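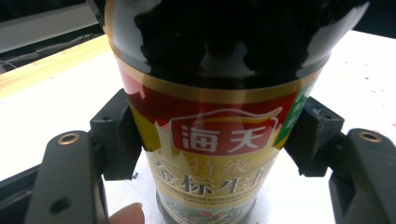

4. Letting other people onto your Omer server

So far the only player is you, which keeps arguments short. To invite company:

1. Stop the server. Type stop in the console and wait for the prompt. Closing the window also stops it, in the way that a wall stops a car.

2. Open omer.conf in a plain text editor. Word processors like to curl the quotation marks, and Omer will refuse to read them without saying why.

3. Set max-players to 8. You can go higher. The test machine at Werberg was set to 223 and spent the evening thinking about it.

4. Add each friend to allowlist.txt, one name per line, spelled exactly as in the game. Capitals count.

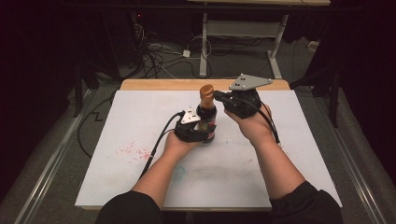 Bottle on a white tabletop, a hand at either side.

5. Save both files, start the server again and wait for "World ready." A large world can take more than 90 seconds. Pressing Enter repeatedly does not help, though you are welcome to.

Note: Friends outside your house also need the port forwarded on your router. See section 6, and bring patience.

Caution: Do not give operator rights to anyone under level 2 trust. Operators can delete the world, and the command is one letter away from the one that saves it.

If a friend sees "Not on the list," check step 4 for a stray space after the name.

Section revised Monday, April 28, 2025, by Iqra Talpur. Corrections to Kiran Sisodia.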